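How to Move Your Domain's DNS to a New Provider Without Downtime

By Dineo Visser
Updated Oct 9, 2025

Most outages during a DNS move come from doing the steps in the wrong order. The records get copied after the nameservers are switched, or the old zone is deleted the same afternoon, and mail starts bouncing. The process below is the one we use at Gistgate for customer domains. It works for a small business site with a web server, a mail service and a few subdomains.

You will need the login for your registrar, the login for your current DNS provider and an account at the new one. In the examples the old provider is Kandasamy and the new one is Stular. Your menus will have different names but the fields are the same everywhere.

Step 1. Export the current zone

Log in to the old provider and look for an option called Export Zone or Download Zone File. Save the file somewhere you can find it again. If there is no export option, copy each record by hand into a spreadsheet with four columns: name, type, value and TTL.

Do not rely on the automatic scan that many new providers offer. A scan guesses at common names such as www and mail. It will miss the odd ones. When we moved prostcombe's domain in May, the scan found 24 records and the export had 52. The missing ones included two DKIM keys and the hostname for the office VPN.

Step 2. Lower the TTL

The TTL tells other servers how long they may keep a copy of a record. If yours are set to 86400 (one day), an old answer can hang around for a full day after you change it. Set the TTL on your A, AAAA, CNAME and MX records to 300 seconds.

Then wait until the old TTL has run out before going further. With 86400, that means a day.

The NS records at the registry have their own TTL, and you can't change it. For some extensions it is up to 48 hours. Plan for both sets of nameservers to be answering during that time.

Step 3. Turn off DNSSEC

Check the registrar for a DS record. If there is one, remove it now and wait for its TTL to expire too. Leaving an old DS record in place while the new provider signs with a different key, or doesn't sign at all, will make the domain fail for anyone using a validating resolver. You can turn DNSSEC back on at the end. 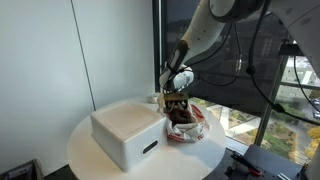
Robotic arm with its gripper in a paper bag, next to a lidded storage box.

Step 4. Build the zone at the new provider

Create the domain in Stular and import the file from Step 1. Skip the SOA record and the NS records for the root of the domain. The new provider makes its own.

Compare the two lists line by line. Things to look at closely:

Trailing dots. Some control panels add your domain to any value without a dot at the end, so mail.example.com turns into mail.example.com.example.com.

Long TXT records. DKIM keys may be split into several quoted strings. Make sure nothing was cut.

MX priorities. Check that the numbers came across in the right order.

Step 5. Test before you switch

You can ask the new nameservers directly, even though the rest of the internet isn't using them yet:

dig @ns1.newprovider.example www.example.com A
dig @ns1.newprovider.example example.com MX
dig @ns1.newprovider.example example.com TXT

Run the same queries against the old nameservers. The answers should match, apart from TTLs. Fix any differences now.

Step 6. Change the nameservers

At the registrar, replace the old nameservers with the new ones. Enter all of them, and take out all of the old ones. Don't leave a mix.

Don't edit any records for the next two days. If something has to change, make the same change in both places.

Step 7. Clean up

After 48 hours, check the domain from a couple of different networks, and send and receive a test email. Raise the TTLs to 3600 or whatever you had before. Turn DNSSEC on at the new provider and add the new DS record at the registrar.

Keep the old zone for another week, then delete it. If the old account renews automatically, cancel that as well.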